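News > Nonprofits > Grantmaking

A shorter form and a faster answer at the Kolden Fund

November
By staff writer

The Kolden Fund in Ustasholm gives small grants to local nonprofits. Until last year, applicants filled out a long form, sent in a budget on a separate template, and waited most of a season for an answer. The form is now two pages, and the fund promises a decision within 30 days of the deadline.

The fund's director met us on a Wednesday morning to talk about how the change was made and what it has cost.

"We had a form that had grown by one question every year," she said. "Each question made sense to the person who added it. No one had ever taken one out."

The review started after a round in which several groups began an application and never sent it. Staff called them and asked why. Most said the grant was too small for the work involved. One group had figured out that the hours its bookkeeper spent on the budget template would use up a good part of the award.
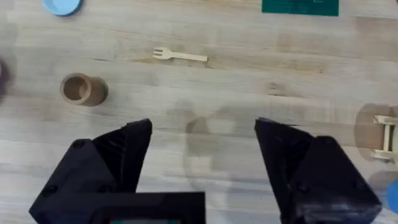 The budget template was the first thing to go. Applicants now send whatever budget they already use, and the fund's staff do the matching on their end. The director said she had worried about comparing one group with another, but the main lines are nearly always there if you look for them. She likened it to the long grain lines in a light wooden tabletop, where the darker streaks come and go but you can still tell which way the boards run. "Rent, wages, supplies, transport. You find those in any budget. After that it's detail, and for a grant this size I don't need the detail."

The second change was to stop asking for letters of support. The director said reviewers had mostly skimmed them. A group now gives the phone number of one partner organization, and staff call it if they have a question.

The most recent round brought in more than 200 applications, the most the fund has received. It made 28 grants. The director does not count the higher number as a success.

"It means we said no to a lot more people," she said. "If you make it easy to apply and you don't have more money, that's what happens. We should have seen it coming, and we were slow to tell people what their chances were."

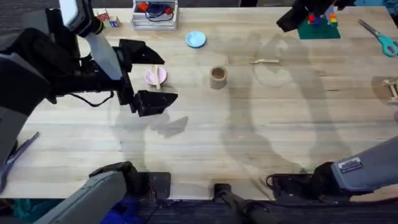
The fund now prints the number of awards from the previous round at the top of the form, next to the deadline. It also runs a phone line on two afternoons before each deadline so that groups can ask whether they fit before they write anything. Staff at the Tinesness branch office take most of those calls.

Part of the money for the current round comes from the Szabó bequest, which can be used only for services to families. The rest is unrestricted. Applicants used to have to choose a category themselves, and some lost out by choosing the wrong one. Staff now sort the applications after they arrive.

Reporting has changed as well. Groups used to keep receipts for everything and mail copies at the end of the year.

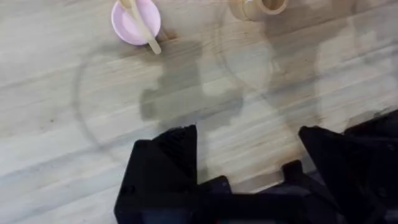 A grantee now writes one page at the end of the year and has one phone call with the fund. Receipts are needed only above a set amount, and the fund can ask to see the books if something looks wrong. The director said the old rule treated every purchase the same way. A small pink bowl and a flat wooden stick to go in it needed the same paperwork as a month's rent. "We were paying someone to file receipts for craft supplies," she said. "That was grant money, when you think about it."

She was asked whether looser reporting makes misuse more likely. She said the fund's auditor had raised the same point and had agreed to a sample check, in which a few grantees are picked each year and asked for full records. The first check has been done. It found one late payment and a group that had listed the same van repair twice by mistake.

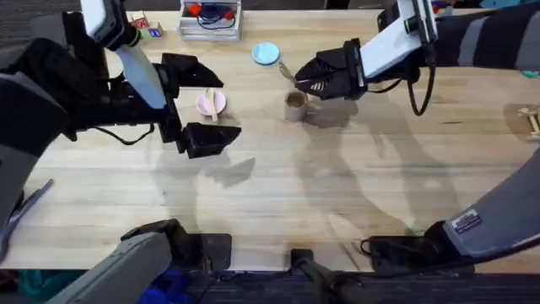
One grantee in Tinesness told us by phone that the shorter report was welcome but that the call had made her more nervous than the paperwork ever did, and that she would have liked the questions ahead of time. The fund plans to send them out in advance starting with the next round.

The director also wants to move to grants that last more than one year. The board has not voted on that. Longer grants would leave less money for new applicants in any given round, and she expects some disagreement.

"I can argue it both ways," she said. "A group that knows it has rent covered can plan. But then there's another group waiting outside, and they have rent too."

The next application form will be posted on the fund's website and left at the Ustasholm library for anyone who wants it on paper.

Comments (3)

Reader in Ustasholm: We applied and were turned down, but the answer came on time and gave a reason. That was a first for us.

Reader in Tinesness: Please keep the phone line. We would have applied for the family money by mistake.

Anonymous: Does anyone know if the budget can be sent as a spreadsheet or does it have to be a PDF?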